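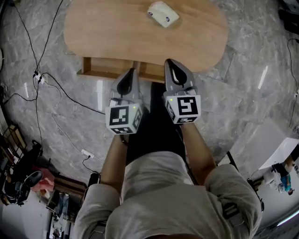

Two hand-held grippers with marker cubes, one in each hand, at a wooden table.

Nuvden Hand Gripper Pair — Safe Use and Good Practice

The Nuvden pair is sold by Mastel as a set of 2 grippers, left and right, with cables and a printed marker sheet. It is made for recording hand work which later is used to teach robot arms. Please read the rules on this page before you order, as our support covers only sets that are used in this way.

Before each session
Check both cubes. The markers must be flat, clean and without scratches, and the green light must be on at each cube. If one light is off, do not start with the other gripper alone.
Put power cords and power strips to the side of the working area, away from the feet. The operator looks at the hands and does not see the floor.
Move chairs back so that both elbows are free.
Close drawers that do not belong to the task. When the task is to open or close a drawer, write it in the session sheet.

During the session
Keep the marker faces uncovered. Long sleeves are allowed, but they must end before the cube. Strong lamps over a shiny floor or table can disturb the reading of the markers, so please test the place first with a short recording.
Other persons in the room should be informed, and they should stay outside the reach of the operator.
Make a pause after 8 recordings. Tired hands give poor data — and they drop the gripper.

Cleaning
Use a dry soft cloth for the cubes. The fingers may be wiped with a little water. Do not use alcohol on the markers, it makes the black parts gray.

Ordering
Set of 2 grippers: item 229
Spare marker sheets, pack of 100: on request
Replacement fingers are delivered only in pairs.

Questions about the rules are answered by Jana Kuhlmann at Mastel. For training in your own building please write to our partner Paulauskas, dates for January are still open.

Page last changed: Wed 1 September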